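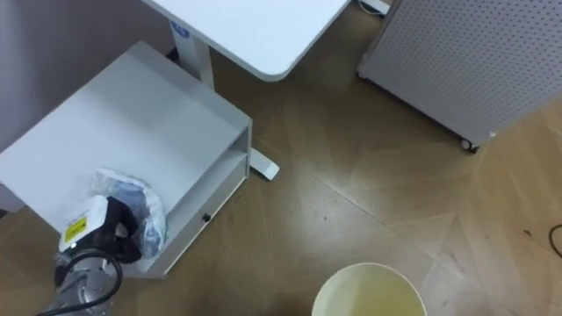
Progress report to Handadia, second period
Project: Plestport room clear-out and storage trial
Prepared by Zurneo, 2020-05-16

Where things stand

You asked for a plain account of what the money has bought so far, so I will skip the introduction that went into the first report. The room at Plestport is in better order than it was in October. I am less sure that the method did it. A room that people have been told to tidy will usually get tidier for a while, and we have no room to compare it with where people were simply told to tidy and given no bags and no cabinet.

Spending to date is $2000, nearly all of it on furniture. Bags were cheap. Labels were cheap and mostly unused.

The cabinet

The low white cabinet now stands beside the desk. It has an open shelf, and below that a front with a small black knob. I argued against open shelving in the original plan and I still would. An open shelf invites people to drop things on it in passing, and the wide flat top invites them even more. The plan called the top a "sorting surface." In practice, things get put there to be sorted and then stay. A soft item in a clear bag on top of the cabinet, a hand's breadth from the shelf it is meant for, counts as stored on our weekly sheet. I don't think it should count, and I have asked for the sheet to be changed.

The bags

The Stojanovska method, which the grant asked us to follow, puts every soft item into its own clear bag before it goes on a shelf. The argument is that you can see what you have without unfolding anything. That holds for the first day or so. Once a bag has been squeezed and handled it is full of creases, the light bounces off it, and you are left knowing that something blue is in there. Dark blue and grey cloth is the worst for this. People open the bag to check, and then they don't fold it again.

Slippery bags also slide. Two bags stacked on the shelf are fine and three are a nuisance. Anything left near the front edge of the cabinet top tends to hang over the opening, where it gets knocked.

I would keep the bags for things that go away for a season and drop them for anything used every week. The method's own handbook makes no such distinction, and I could find nothing in it to show that anyone had tested one.

The desk

The white desk was kept, and I count that as the best decision in the project. It cost us nothing and the rule attached to it is easy to follow: nothing is stored on the desktop overnight. The rule has mostly held. Some of the clutter that used to be on the desk has moved to the cabinet, so please read the "desk clear" line in the weekly figures with that in mind.

Floor

The wooden floor is easier to sweep than it was. The cabinet sits directly on the boards with no gap underneath, so nothing gets pushed under it and forgotten. We could not have said the same of the old crates.

What we said we would do and have not done

The 21 day check, in which the room is left alone and then looked over against the opening list, has not been run. It was put off once for scheduling and once at my request, as I did not think the list was specific enough to show anything. "Soft goods put away" can mean whatever the person filling in the sheet wants it to mean. A new list is drafted and says where each kind of item goes, shelf or drawer, and that the cabinet top is neither.

The training sheet for other rooms is also not written. I would rather not write it until the check is done.

Request

We are not asking for more money this period. The plan has a second cabinet in the next stage, and I recommend holding that purchase. If the first one has things sitting on top of it while its shelf has room, a second one gives us another top.

We would like approval for the revised list and a new date for the 21 day check. Receipts are with the office copy of this report.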